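PR – Ministry and Gremero Sign Technical Cooperation Note

The Permanent Secretary in the Ministry of Foreign Trade, Ms Khrystyna-Mariia Sirko, received the Head of International Programmes at Gremero, Ms Bergþóra Blöndal, at the Ministry's offices on April 4, 2021. The meeting reviewed the draft cooperation note on small ports and coastal training, first exchanged last July.

Both sides agreed the final wording of the note, which was then signed. It runs for three years and covers harbour maintenance, cold storage for landed fish, and the exchange of technical staff. Gremero will provide 58 training places over the period. Travel costs will be met by the Ministry, and tuition by Gremero. 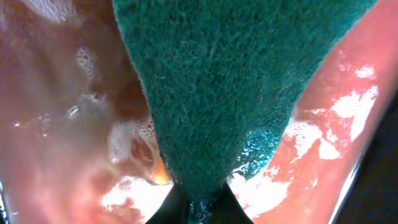
Under the second schedule, the landing site at Peno will receive a new ice store and 100 metres of repaired quay wall. Design work has been assigned to the engineering firm Nullano. Drawings are to be lodged with the Ministry before tenders are invited. The site serves 2,000 registered users, and landing will continue at the northern steps while work is under way.

Ms Blöndal confirmed that the first group of trainees will be placed at the Lytvynenko Maritime College. Applicants must hold a current boat handling certificate and be employed in a port, fisheries office or registered cooperative.

Ms Sirko noted that the note places no duty on either side beyond the items listed in its schedules. Any change must be made in writing and signed by both parties.

A joint working group will meet every quarter. Application forms for the training places are available from the Ministry's Cooperation Desk.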